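Hand-held gripper, revision 2: fingers, plates and the width problem
Jan 15, 2025
Filed under: Builds, Shared workshop

The first revision of the hand-held gripper worked on boxes and failed on anything round. The rigid fingers made contact along one line, and a cylinder would rotate around that line as soon as the tool was tilted. Revision 2 replaces them with ribbed flexible fingers printed in purple TPU, because purple was the spool left on the shelf at Niltbridge.

The fingers are a plain fin-ray shape. Two walls meet at the tip, with ribs between them. Push on the front wall and the tip curls toward the load. I drew them with the ribs close together, which costs print time and gives a more even bend. Each pair takes most of a night on the workshop's Skovell printer at the slow profile. Faster profiles left strings between the ribs, and cleaning those out with a knife took longer than the time saved.

Behind the fingers sit two light gray plates, three screws each. The first plates had two screws and twisted under a hard squeeze. I also thickened the plate at the root of the finger and moved the trigger linkage back so the knuckles clear it. The linkage is still the Piras kit part with one hole reamed out.

The camera is mounted above the fingers and looks forward through a wide lens. The lens covers more than I need, and the calibration is worse toward the rim, but it keeps both fingertips in view at full opening and at full close. That matters more to me than a tidy picture. The software reads finger width from the position of the two fingers, so if one leaves the view the width reading is gone.

Calibration is the Plenwood board, printed on paper and glued flat to glass. I take 23 views of it and throw out any with motion blur. Exposure is fixed. With auto exposure on, bright windows pulled the whole image down and the finger detection dropped out.

So far I have logged 356 grasps with this revision, most of them at the bench and the rest on whatever table I was sitting at.
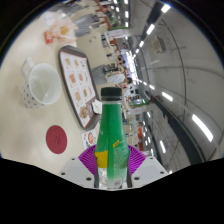
Bottles are the useful test for width. The body is smooth and nearly constant in diameter, so the reading should settle on one value and stay there. With the old fingers it wandered as the object rolled. With these it settles, though there is an offset when the squeeze is hard, which I put down to the front walls flattening against the plastic. A correction table indexed by trigger position should take care of most of it.

Open items:

Left finger sits slightly proud of the right. Shim or reprint, undecided.
Trigger spring is too stiff for long sessions.
Cable strain relief is still a zip tie.
Log files roll over at 800 MB and the last few rows get lost when they do.

The trigger spring comes first. A softer one is on order, and the linkage has to come apart for the bushing in March anyway — if the spring arrives before then I will do both at once and update the drawings after.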